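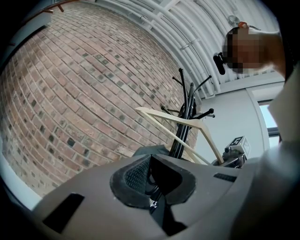 Unit 3: The Entrance Corner

Course: Care of Shared Rooms, Iltdale
Notes prepared by Sreekumar Devadiga

Please read these notes before the practice hour. The textbook for this unit is Kulkarni, page 39 and the two pages after it.

3.1 The coat rack
A standing rack has one pole and several arms. Our rack is black metal, and its arms are curved with round knobs at the tips. The knob is kind to the cloth. A thin hook can leave a mark in the collar of a heavy coat, so for such coats we use a hanger.

Load the rack from opposite sides. If all the heavy coats go on one side, the rack will lean. Bags with books do not belong on it.

3.2 The hanger
Wooden hangers keep the shoulder of a jacket in good form. Before you hang anything, pass your hand along the wood and feel for splinters. The hook must sit fully over the arm. Button the top button only.

3.3 Walls behind the rack
Brick and white wall ask for different care. Brick: dry brush, from top to bottom, also along the mortar lines. Do not use soap, it stays in the joints. White wall: soft cloth, a little water, small circles. Try first in a low place.

Leave one hand of space between the rack and the wall. Coat sleeves rub on brick and the fibers become rough.

3.4 Words to know
Mortar: the material between bricks.
Splay: to spread outward, like the arms of a rack.
Handrail: the bar we hold on stairs. It is not for hanging coats.

Homework: draw the entrance of your own home and mark where the coats are kept. Write 21 lines or less. Bring it to room 237.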